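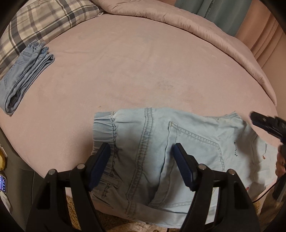 Folding jeans with the hand-held grippers, a folded pair lying nearby.

Nadham is hiring: Home Task Demonstrator (4 openings, Brulska)

If you can fold a pair of jeans neatly and don't mind doing it again, we'd love to hear from you! Our demonstrators do everyday chores with hand-held grippers, and the recordings teach the folding robots at the Bonditz laundry.

The laundry's first robot line, Eren, went in this October and took over the plain towels. The folding crew now spends more of the shift on sorting, stain checks and mending, and two of them have moved over to us as trainers. Jeans are next, and they're harder - cuffs, pockets, legs that slide off the bed.

You'll work in pairs in furnished rooms, mostly with clothes and bedding. Shifts are 4 hours with a paid break. A good day is 54 finished folds, but we'd much rather have careful ones. The grippers feel clumsy at first, and training is paid.

You should be comfortable on your feet and happy to say when something isn't working. Our crew changes the task list all the time - we really do want your ideas. Laundry or hotel experience is great, no tech background needed.

To apply, write a few lines to Anum Swati at Nadham, Room 300, by 12/28/21. Zerrin Çınar runs the tryouts and will call you to set a time. Please mention job number 1039.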